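Good practice for simulated kitchen tasks: speaker notes
Rosimeire Damasceno, Sondmont
Session slot: 2:00 pm, 20 minutes plus questions

Slide 1. Scope
Covers the Rosum working rules for simulated manipulation with sharp tools. Two groups use them now, ours and Peixoto. Say early that these are house rules and carry no certification weight. Physical cells are covered by a separate document.

Slide 2. Rule 1: view check before logging
Every camera view is opened and looked at before a run is accepted. A view in which the arm covers most of the image is marked "occluded" and kept. It is not deleted, and it does not count toward coverage. Give the numbers: 600 runs submitted in June, 401 accepted on first review, 37 of the rejected ones for an occluded view that had not been marked. Leave the slide up while reading the figures. 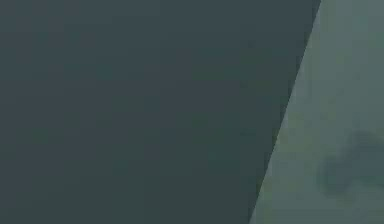 Slide 3. Rule 2: declare the layout
The layout sheet is written before the arm moves. It lists each object on the work surface, its model name and its start pose. Objects with no part in the task go on the sheet too. Bottles, the kettle and the bowl all limit where the arm can go, and a reviewer needs them to judge clearance.
Sharp objects go at the top of the sheet. State which way the tip points. For a knife lying flat, give the handle end as well, so the grasp side can be checked.
Nerkex exports the sheet from the scene file. The export does not flag leaning objects. Check tall bottles by hand.

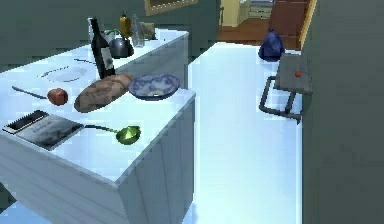 Slide 3: Island layout with knife, apple, loaf and bowl on the counter; no arm in view.

Slide 4. Rule 3: tool in hand
From the moment a blade is held, the speed cap is 200 mm/s at the tip. Measure at the tip, not at the wrist. A long blade moves faster at its end when the wrist turns, and wrist readings have passed runs that should have failed.
Blade clearance is logged against every listed object except the target. Contact with the target is allowed only inside the cut step. Contact in any other step fails the run.
Arm links are checked as well as the tool. Reviewers tend to watch the knife and miss the elbow. Pause here and ask who logs link clearance.

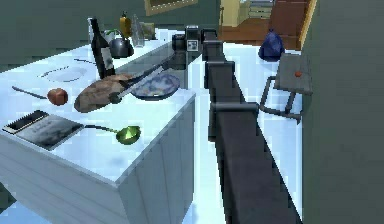
Slide 4: Knife at the gripper, tip over the loaf. Bowl close to the upper link.

Slide 5. Open items
Tip speed during regrasp: no agreed value. Peixoto wants a full stop; we have been using the same cap as for transport.
Stools and side tables next to the work area: on the sheet or not? Current text says "work surface" only. Proposed wording is in the handout.
Comments on the draft go to the Sondmont desk by the end of the session.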